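Home | Notebooks | Finishing and Surfaces | Methods | Archive

Finishing bench notebook, Brevden workshop
February. Entry opened in the morning, closed after the second reading.

Subject: hard wax oil on pale softwood, second series. The purpose of this entry is to record the method as carried out and to note where it departed from the written procedure. Colleagues at the Prurow site have asked for the working notes as well as the final table. 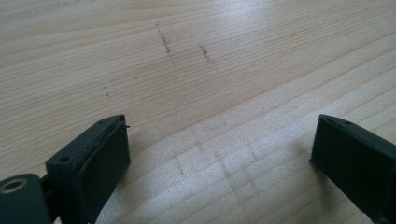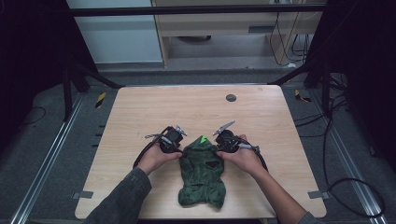 The offcuts for this series came from the Figueroa delivery and were stored flat in the conditioning cupboard. Moisture content was not measured on arrival, as it should have been. It was measured before coating and was even across the batch, but the starting value is lost and cannot be entered in the record.

Preparation. All faces were sanded to 120 grit by machine and finished by hand with 200 grit, along the grain only. Dust was removed with the vacuum brush, then with a dry lint-free cloth. The procedure still calls for a tack cloth at this stage. Tack cloths left a residue in the first series and were omitted here; the procedure should be amended accordingly.

Coating. Sevolico clear was applied in 2 thin coats with a white pad and the excess wiped off after 22 minutes. The interval between coats was overnight. One panel, marked F, received its second coat in the afternoon by mistake. It has been kept in the series but is to be reported separately.

Observations. The earlywood takes up more oil than the latewood, and the contrast between the bands is stronger after the first coat than the second. Panel C shows a dull patch near one end. Residual resin is suspected, although no knot is visible there. Panel F feels slightly tacky and has been returned to the rack.

Water spot test. Not started. The pipette set is on loan to Prurow and its return has been requested. The test will not be run with the older droppers, as the drop size varies too much for the results to be compared with the first series.

Light exposure. Half of each panel has been masked with card and the set placed on the south sill. Exposure is to run for 366 hours of logged daylight. The log sheet is pinned beside the window and should be filled in by whoever opens the blinds.

Outstanding: amend the preparation section; relabel the tin with the torn lid; check whether panel C came from the same board as panel D.

Filed under: Wood finishes, Test panels, Brevden
Last updated: February, 16:40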